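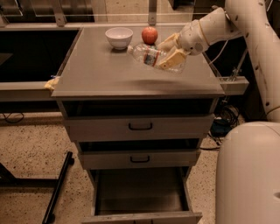
Saturday, October 26, 2019
By Dalia Butkienė

Free fruit is back at the Griveden community center – and so are the bowls. Apples go out on the gray metal drawer cabinets starting Monday, one cabinet per study room, first come first served. Same deal as last winter, which ran out of money in January.

The fruit comes from Rätsep, the grocer on Kerance Street, who is giving 40 apples a day at no charge. Bottled water too, while it lasts. After that bring your own bottle and fill it at the sink by the stairs.

A few rules from the front desk. Cores in the green bin, not the drawers. Empty bottles go in the sack by the door – last year 68 of them turned up in one week, stuffed on shelves and behind radiators. Bowls get washed by whoever used them last. Soap is in the kitchen, second cupboard.

The drawers are for pencils, paper and chargers only. Please push them shut, people keep catching there coats on them.

Opening hours stay the same, doors close at 9 p.m. on weeknights. The reading group moves upstairs to room 13 for 2 weeks while the floor is redone. Homework help not affected.

Anyone with spare white bowls can drop them at the desk. Chipped ones no thanks. Pears maybe later, Rätsep is still waiting on a delivrey.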